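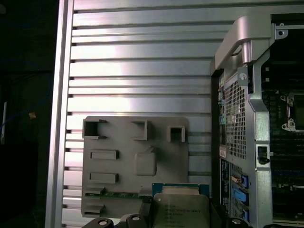
The Office of Unclaimed Hours at Inell received the petition on September 8, 2020, and assigned it to the second reader. The petitioner sought the return of one afternoon, lost in childhood on the ferry to Fortin. Applicants were asked to wait facing a metal panel of level slats with dark grooves between them, pale where the light struck the upper ones and grayer lower down, and to speak only when called. The rules allowed the Office to return up to 100 minutes. An afternoon was longer than that. 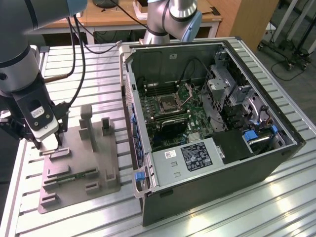 Pongsak Chantharasri answered in writing that he did not want all of it. He wanted the part in which his mother had taken off her shoes and sung to the other passengers, and he would leave the rest to the Office without claim. He had forgotten the song. He enclosed the fee.

The second reader found no rule against a partial return. The ledger for that crossing was requested from the Traltis depository and arrived in December, with a letter stating that the page had been borrowed once before.

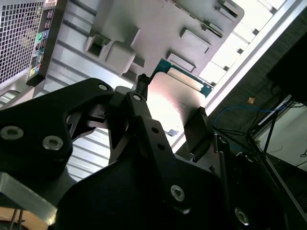 Photo credit: Honico Press Archive

The borrower was the petitioner's mother. She had asked for the same minutes, and her request had been granted – the receipt bore her signature. Under the rules, an hour once returned could not be issued again, but it could be inherited. The second reader amended the petition and sent it upstairs. 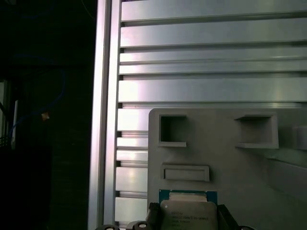 Decision of the Office

The petition is granted as amended. The minutes will be delivered to the petitioner's home address. He is advised to be seated, and to have the window open.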